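Recall Petition FAQ – Jandurcombe Town Council, Ward 2

Last updated 31st October

What office is the petition about?

The Ward 2 seat on the Jandurcombe Town Council, now held by Pascal Nolte. The petition does not affect the other council seats or the mayor's office.

What does the petition say?

The statement of grounds is limited to 100 words by the town charter. It cites two matters: the vote to extend the Dumard waste hauling contract without bids, and failure to file a disclosure form before that vote. The full statement is printed at the top of every petition sheet. Signers should read it there, as summaries handed out by either side have no legal standing.

Who filed it?

The sponsor of record is Manuela Guerra. The charter requires one sponsor and at least two co-sponsors, all registered in the ward. The co-sponsors are Amra Vlachou and Saranya Murthy.

How many signatures are needed?

3,357 valid signatures. The number is fixed by the charter formula, which uses the total ballots cast in the ward at the last general election, and it does not change if voters move in or out during the petition period.

Who may sign?

Any person registered to vote in Ward 2 on the day of signing. A voter who registers and signs on the same day is counted only if the registration is time-stamped before the petition sheet is turned in. Voters listed as inactive may sign if they update their address first.

I live on Koler Road. Am I in Ward 2?

It depends on the house number. Even numbers are in Ward 2. Odd numbers were moved to Ward 3 in the last redistricting. The ward is printed on your voter card, and the clerk's office can confirm it by phone.

Can I sign for my spouse or a parent?

No. Each person must sign in their own hand. A voter who cannot sign because of a disability may make a mark, with one witness who prints their name and address beside it. A power of attorney is not accepted for this purpose.

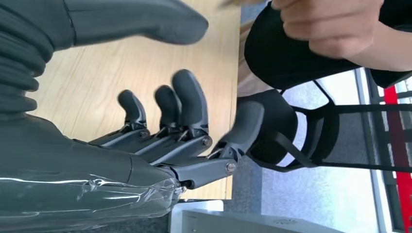

Can I take my name off after signing?

Yes, until the sheets are filed. Send the clerk a signed letter with your printed name, address, and a plain request to withdraw. After filing, the signature stands.

How are signatures checked?

The town clerk, Slavica Vlachou, compares every line to the voter file. There is no sampling. A line is rejected if the signer is not registered in the ward, if the signature does not match the one on file, if the date is missing, or if the signer has already been counted on another sheet. In the case of duplicates, the first line is kept and later ones are struck.

The clerk has 17 business days from filing to finish the check and issue a certificate.

Is the clerk related to one of the co-sponsors?

Yes. The clerk disclosed this in writing in October. Under the charter, disputed lines will be ruled on by the deputy clerk of the county. The clerk will still receive the filing and sign the certificate.

What happens if the petition falls short?

If it is short by 50 or fewer valid signatures, the sponsor gets one period of ten days to file more. If it is short by a larger number, the petition fails and no new one may be filed against the same member for six months.

What happens if it is certified?

The council must set an election date at its next regular meeting. The member may resign before that meeting, in which case no recall election is held and the seat is filled under the vacancy rules.

What will be on the ballot?

One question, yes or no, on removal. Replacement candidates are not listed – a separate special election is held if removal passes.

May the member reply to the petition?

Yes. The reply has the same word limit as the statement of grounds and is printed directly under it on the ballot notice mailed to each household.

Where can I view the Dumard contract?

At the records desk in the Omerović Building, ground floor, during office hours. Copies are charged by the page. The contract is a public record and no reason has to be given for the request.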